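Treltix says its new detergent sheets clean as well as liquid at half the price. Shoppers may want to hold off on clearing the shelf.

The company began selling the sheets in August through its own site and a handful of grocery chains. A box of 31 costs $14, and the label says each sheet handles a full load in cold water. The press release mentions "independent testing" four times and names the lab zero times.

Asked for the results, Treltix sent a two-page summary. It covers 98 loads, all washed in the same model of front-loader, all with fresh stains. Grass and coffee did fine. Grease, the stain most people complain about, was left out. A spokesman said grease figures would come "at a later stage" and did not say when.

The half-price claim is shaky too. It compares one sheet with one full cap of a premium liquid, and plenty of households never fill the cap. Store-brand liquid, measured to the line, comes out cheaper than the sheets in most of the shops we checked.

Kuldeep Vishwakarma, who runs a coin laundry and bought a case for his customers to try, was not won over. "They dissolve, I'll give them that," he said. "But people put in two, sometimes three, when it's kids' clothes or dish towels. Then where's your savings?"

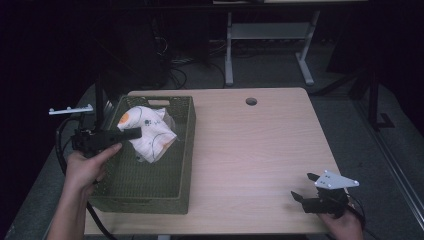

Treltix also says the cardboard box will keep 400 tons of plastic out of landfills. That number assumes every buyer gives up jugs for good, and the company has no sales figures to back it up. Rival Dasard made a similar promise for its pods two years ago and quietly dropped it from the packaging.

The sheets come in two scents and an unscented version. Refunds are offered on unopened boxes only.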